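Simulated cell check: the Derkach kitchen setup, before we believe the numbers
2020-04-08

Drundard has been sending round figures for its simulated kitchen cell again, and again they look very good: 158 clean runs out of 182 on the moka pot task. I was asked to look after the cell's setup for this release, so I spent my time on the fixtures, the grip and the views. I'm less impressed than the mailing list seems to be.
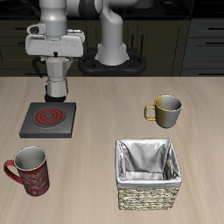
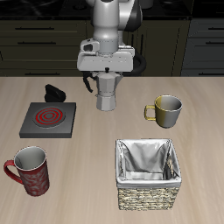
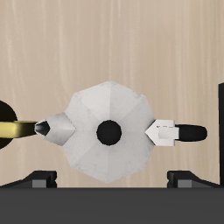

The simulated Derkach cell. First two: the moka pot in the gripper, near the hot plate. Third: the pot from directly above.

Start with the grip. The arm takes the pot by the top, with the black handle left free on one side. That's a fair choice, but it hides part of the lid inside the gripper, and the lid is where I'd want to see contact. Trarus, the grip checker we run, only reports whether the pot is held or not held. It has nothing to say about a pot that tilts a little between pickup and placing. I have asked for a tilt reading since August and I'm still asking.

Next, height. The lower chamber of the pot gets very close to the hot plate in the first picture, and a small error in the table height would put the pot into the plate. Before each batch, please do the following:

Load the table and hot plate alone and read both heights from the scene file. Don't trust the numbers in the notes.
Step the arm down with the pot held and stop 15 mm above the burner.
Compare the arm's own reading with the scene value. If they differ by more than 4 mm, redo the base offset and start over.
Save the offset with the batch. A batch with no offset saved gets thrown out.

The overhead view needs its own check. It's good for one thing, which is telling you where the spout and the handle point. The facets around the lid look much alike, so use the knob for the center and the black grip for direction. Height you will have to get somewhere else.

Then there are the mugs and the basket. They stay on the table during the runs and they should, but I'd like them moved between batches. A cell tuned around one layout will score well on that layout – and I suspect that explains a good part of the 158.

Londeo support says the new contact settings will fix the grip slip. Maybe so. The last settings were going to fix it too, and all I saw was slower runs. I'm keeping the old file loaded until somebody shows me the same batch run both ways, with the offsets attached.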